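March
Posted by Rosângela Amaral

The Skerkis Reading Room is looking for an assistant editor to help us finish an edition of pamphlets that were, in their day, printed in a hurry and read in taverns. We have been much slower about it.

The pamphlets come from the debating clubs of Covon, a port town where dockworkers, schoolteachers and one very persistent hatter argued for most of the 1830s over who should be allowed to vote and whether property was a form of theft or only a form of luck. They left more than 200 printed items. Most are unsigned, several are signed by people who did not exist, and the hatter signed everything.

You would work with me on the third volume, which covers the quarrel over the poor rates. That means checking transcriptions against the originals, writing notes on the names and laws a modern reader won't know, and tracking down quotations. The Covon pamphleteers quoted from memory, and their memories flattered them. You will also draft one introductory essay of 3,000 words, under your own name, on a question we agree on together.
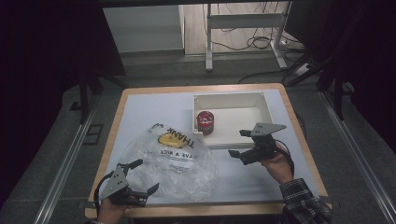 Do I need a doctorate in political theory?

A finished degree of any kind in history, politics or philosophy is enough, provided you have spent real time with old printed sources and can show us something you wrote about them. Doctoral students are welcome to apply, and so are people who left a doctorate and feel fine about it.

You should be able to read bad type on worse paper. Some Latin helps, mainly for spotting when the authors didn't have any. A strong opinion on commas is likely but please hold it loosely — our publisher, Testa, has a house style and it is not up for debate.

The post is part-time and runs for 9 months. Two days of each week are spent in the reading room, and the rest can be done wherever you keep your books. Pay follows the Flusetti Fund scale for research staff, a sum the hatter would have called an outrage in at least four pages.

To apply, send a résumé, a writing sample, and a note of no more than 500 words telling us about a political argument you think was lost unfairly. Address it to me at the reading room. Applications close at noon on the last day of the month.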